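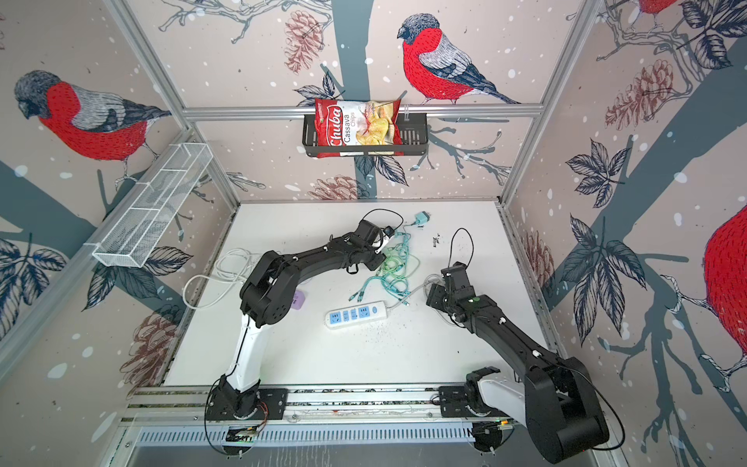
Figure 6. Two-arm cell with cable and power strip test set on the table.

6 Comparing grippers on the two-arm cell

This section covers the side-by-side gripper trial on the Stirkent cell. Carry it out after the arms have been homed (section 4) and the wrist camera has been set up (section 5). The trial uses one gripper type on both arms at a time.

6.1 Before you start

Both arms must be bolted to the rail and the base plates must not rock when pushed by hand. Check that the cables along each arm have enough slack for full wrist rotation.

CAUTION: Cable loops near the wrist can catch on the opposite gripper. Run the first pass at low speed with one hand on the stop button.

CAUTION: The power strip in the test set must never be connected to the mains during a trial. Keep its plug outside the reach of both arms.

6.2 Laying out the test set

1. Place the power strip in the middle of the table with the sockets facing up.
2. Put the loose cables beside the strip, within reach of both grippers. Do not straighten them.
3. Add the charger adapter to the cables.
4. Start Undunitz and open the Compare page.
5. Select Capture Layout. The layout is stored under the next free run number.

Note: Small objects may remain under an arm only if the lower link clears them throughout the sweep. Use Preview Sweep to check.

6.3 Running the trial

1. Set Profile to Gripper A and enter the serial number of each gripper.
2. Set the jaw speed to 37 per cent. Leave the force limit at its default.
3. Select Run. The arms separate one cable, hold it clear of the table and put it down again.
4. When the run ends, restore the layout using the stored overlay.
5. Repeat until the counter shows the number of runs set on the Compare page.
6. Power down, fit the second gripper type to both arms and repeat from step 1 with Profile set to Gripper B.

A full comparison takes nearly 603 minutes at the default run count, excluding the gripper change. It may be split across sessions if the camera is not moved.

6.4 Reading the results

Undunitz lists missed grasps, slips and double picks for each profile. A double pick is logged when two cables leave the table together. Compare double picks only between runs with the same layout number.

Error 941: the wrist camera has lost the table reference. Wipe the table, check the lens and repeat section 5.

Error 1150: the measured jaw gap does not match the profile. Confirm that the correct profile is selected, then recalibrate the jaws.

Results are saved in the Clurnalgate folder and can be exported from the File menu.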